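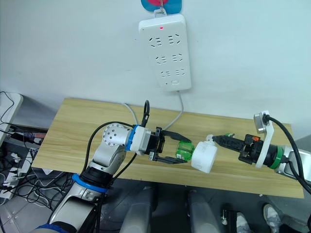

My grandmother could make a dinner for eight with a single power point in the kitchen, and she'd have laughed herself silly at my place. I moved into a one-bedroom unit in Valtaver last October (second floor, lovely light, a neighbour who plays the clarinet quite well) and within a week I was boiling the kettle in the hallway. The building went up when a household owned a wireless, an iron and maybe a lamp. There are 2 power points in my living room, both behind the only wall long enough for a couch.

So I've become a bit obsessed with how people live in old flats. I've spent the winter inviting myself into other people's homes, drinking their tea and looking at their skirting boards, which is a more intimate thing to do than you'd think!

Elspeth Sutherland has been in her flat on Koval Street for 23 years and has arranged her whole life around the power. The toaster lives in the bedroom. She doesn't find this odd. "You get up, you put your toast on, you make the bed," she told me, and I have to say I went home and thought seriously about it.

Her couch faces away from the window, the telly sits in what was once a linen press, and the vacuum has a cord so long she can do the stairwell down to the street and back.
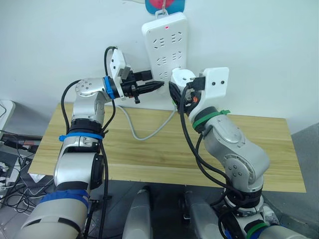 Down the road, Divina Salazar and Natalie Clegg went the other way and got the sparky in. They'd been quoted for six new points and ended up having half the lounge room wall open for a fortnight, living on takeaway laksa with a tarp over the bookshelves. Divina still goes a bit pale when you mention plaster dust. But they've got a desk each now, on opposite sides of the room, and Natalie says it saved them when they both started working from home in March and discovered that one of them hums.

I asked what they'd do differently. Divina said she'd have drawn the furniture on the floor in chalk first, before deciding where anything went. They had one point put in beautifully behind a door.

I did the chalk thing myself the very next weekend. My carpet is grey and I used pink, and there's still a ghost of a dining table near the heater. 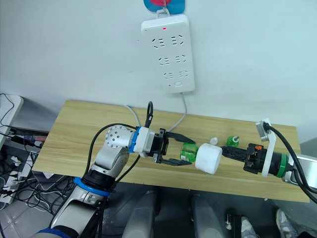 The other thing I keep hearing about is tables. In a small place one table does the lot, and everybody I visited had feelings about theirs. Akosua Arthur bought hers at a garage sale in Brilton, carried it home with her brother and has eaten, sewn, filed her tax and wrapped 200 wedding favours on it since. She won't have a tablecloth near it.

Mine's a hand-me-down with one short leg. I've had a folded beer coaster under there since I moved in, and on Tuesday I finally bought a proper felt pad, which is too thick.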